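Plates, trays and a sponge: Skedcombe hall sorts out its washing up

Skedcombe community news, October

Washing up after the monthly supper is changing. Again. The old way (everything in one sink, whoever is nearest gets wet sleeves) is out, and a table wash comes in before the dishes ever get to the kitchen. Prasetyo Pattinasarany, who cooks most months, has been asking for it since spring.

Supper numbers are the reason. Last season the hall served 363 plates over 4 evenings, and the single sink could not keep up. People were still drying at 11 p.m. The hall hire ends at 10.

So a short trial was held on the long wooden table. Small plates only, two light blue and one pale yellow, with real sauce on them. The sauce was Prasetyo's brown one, the one that sets hard if you so much as look away. A sponge with a green scrubbing side and yellow foam, a round black tray for the plates, a rectangular black mat next to it. 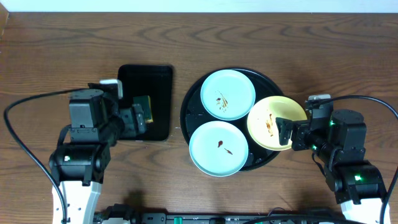 What changes in the hall

Plates come off the supper tables and go on a round tray, a few at a time. No stacking dirty ones. Stacking puts sauce on the bottom of every plate and then you are washing twice, which was half the trouble last winter.

Sauce gets wiped off at the table with the sponge. Then to the sink for hot water and a proper rinse. The table stage does not replace the sink, a few people asked this. It just means the water stays decent for longer.

The trays have a raised rim so drips mostly stay put. Mostly. Bring a towel.

Small plates hang over the rim a bit if you put three on, so watch your elbows when passing. There was talk of buying bigger trays from Vusholm but the bigger ones don't fit the cupboard under the serving hatch, and that settled it.

Colors are staying mixed. The pale green and yellow plates are fine to go on the same tray, no need to sort them untill they are dry and going back on the shelf. 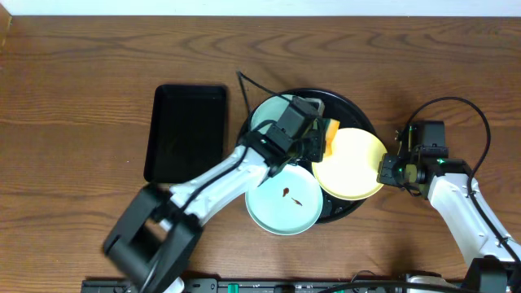 On cost: the hall has set aside $400 for the season. Almost $300 of that goes on trays, sponges and towels, the rest is held back for breakages. The order went to Chareonsuk, the catering supply place out past the bus depot, who can deliver to the side door before 9 in the morning. Flakance quoted as well but wanted a minimum order nobody here could store.

Two complaints so far. One, that the green side of the sponge will scratch the plates. Prasetyo says use the foam side first, and only turn it over for the dried-on stuff. Two, that table washing will get water on the wood. Fair point, the table was refinished not long ago and it has a lovely grain, would be a shame. Rule for now: water stays on the tray, wipe the table when you finish, no buckets up there.

A suggestion to scrape first with a spatula got a lot of nods. Likely to be added. Those little brown bits that stick to the plate are what clogs the drain, and the plumber has been out twice already this year for exactly that.

Bread plates and dessert bowls are not part of it yet. Bowls are awkward on a flat tray and tip over. They go straight to the sink as before, knives and forks too.

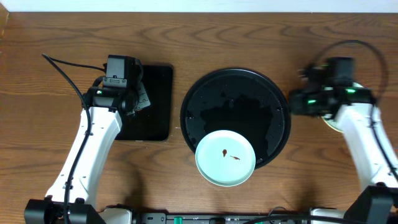

Dates and helping out

First supper with the new set up is this month, doors at 6 p.m., food at 6:30. Washing up starts when the main plates come back, normally a bit after 7:15.

Four people wanted for the wash table and two for drying. Sign up on the sheet by the coat rack, or tell Prasetyo in the kitchen. Aprons are there, rubber gloves are not, so bring your own if your hands mind the soap.

Also, whoever took home the big blue serving dish after the last supper, please bring it back, its needed for the rice.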